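About Us

Hi, I'm Tsegereda, and I run the Urwood Center for Returning Students.
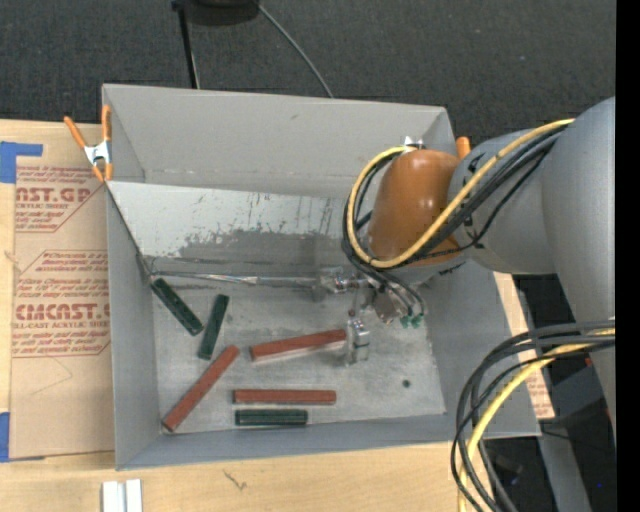

Red and green blocks in a gray metal bin.

I started college at nineteen, left at twenty, and didn't set foot on a campus again until I was thirty-six. By then I had a mortgage, a bad knee from warehouse work and a strong feeling that everybody in the seminar room could tell I'd looked up "epistemology" in the parking lot. I finished my sociology degree anyway, then stayed for a master's (my mother still thinks I did it to avoid getting a real job).

My thesis was on adults who go back to school after a first career, and I interviewed bus drivers, nurses, a retired baker and two people who had been prison guards at the same place and never met. What I kept hearing was that the classes were fine. It was the paperwork that wore people down! Old transcripts, lapsed credits, financial aid forms written for somebody's eighteen-year-old.

So that's where we began, me and Pendo Lukumay, in one rented room above a print shop in Sernbridge. Pendo had spent years in a college registrar's office and knew which form went where and, more to the point, who to call when it went missing. She still handles every transfer credit question we get. I do the advising and most of the talking, as you may have guessed.

These days we're on Dallon Street, second floor, and 628 people have come through our advising program. Nearly 200 of them have gone on to graduate study, mostly in social work, public policy and education, with a handful in history. We also run a writing group in the evenings, at 6:30, and there is always soup.

The Dovhaniuk Fund pays for our small grants, which cover things like application fees, child care on exam days and, once, a set of tires. You don't have to be enrolled anywhere to apply, and the form is one page. Pendo wouldn't let me make it two.

If you left school a long time ago and you've been thinking about it again, come by or give us a call at extension 2507. Bring whatever transcripts you have, even the crumpled ones. We're closed for part of December, but I check messages.

Tsegereda Worku
Director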